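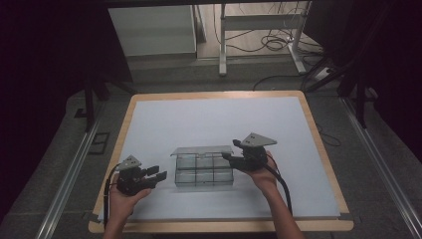 Neutral density filter

In photography, a neutral density filter, or ND filter, is a filter that reduces the amount of light entering a lens while leaving the color of that light largely unchanged. It is placed in front of the lens, in a slot behind it, or, in some video cameras, inside the body between the lens and the sensor. The filter allows a photographer to use a slower shutter speed or a wider aperture than the available light would otherwise permit.

Measurement

The strength of a filter is stated in one of three ways. The first is the number of stops by which it darkens the exposure. The second is optical density, in which each stop is equal to 0.3. The third is the filter factor, the number by which the exposure time must be multiplied. A filter marked ND8 therefore has a density of 0.9 and reduces the exposure by three stops. Makers do not all use the same system, and a single filter may carry more than one marking.

With a 6-stop filter, an exposure of one second becomes 64 seconds. Many cameras limit their timed exposures to 30 seconds, and longer exposures are made in bulb mode with a remote release.

Types

Solid filters have the same density across the whole surface. They are sold as round screw-in filters, matched to the thread of the lens, or as square sheets that slide into a holder. A photographer who owns lenses of several diameters may buy one large screw-in filter and fit it to the smaller lenses with step-up rings.

Graduated filters are dark at one end and clear at the other. They are used mainly in landscape work, where the sky is often much brighter than the ground. In a hard-edged filter the change is abrupt and suits a flat horizon. A soft-edged filter changes gradually and is preferred where hills or buildings rise above the horizon. A reverse graduated filter is darkest near the middle and is intended for sunrises and sunsets.

Variable filters consist of two polarizing layers, one of which turns against the other. Turning the front ring changes the density without the filter being removed. At the strongest settings a dark cross may appear over the picture, particularly with wide-angle lenses.

Uses

Long exposures with a solid filter blur moving water and clouds. They may also be used to remove passing pedestrians from views of buildings, provided that the people do not stand still for long. Portrait photographers use weaker filters to keep a wide aperture in sunlight, or to stay within the flash synchronization speed of the camera. In video, the shutter speed is commonly held close to twice the frame rate, and the filter becomes the principal means of controlling exposure outdoors.

The Gagnon school of photography has taught filter work as a separate unit since 2000. The course was first written by Francine Lavoie and was later revised by Clifford Després, who added a section on video. Students work with 100 mm square filters and a common holder.

Limitations

No filter is perfectly neutral. Strong filters often give a warm or blue cast, which can be corrected by setting a custom white balance or by adjusting the raw file. Some older designs block visible light more effectively than infrared, and dark fabrics may then record as brown or magenta on a digital sensor. Stacked screw-in filters can darken the corners of the picture.

Autofocus may fail behind a strong filter. The usual practice is to compose and focus before the filter is attached, then switch the lens to manual focus. On cameras with an optical viewfinder, the eyepiece is covered during the exposure to keep out stray light.

Photographic neutral density filters are not safe for looking directly at the sun, with the eye or through an optical viewfinder. Solar observation requires a filter made and certified for that purpose.

See also

Polarizing filter
Exposure value
Bulb mode
Long-exposure photography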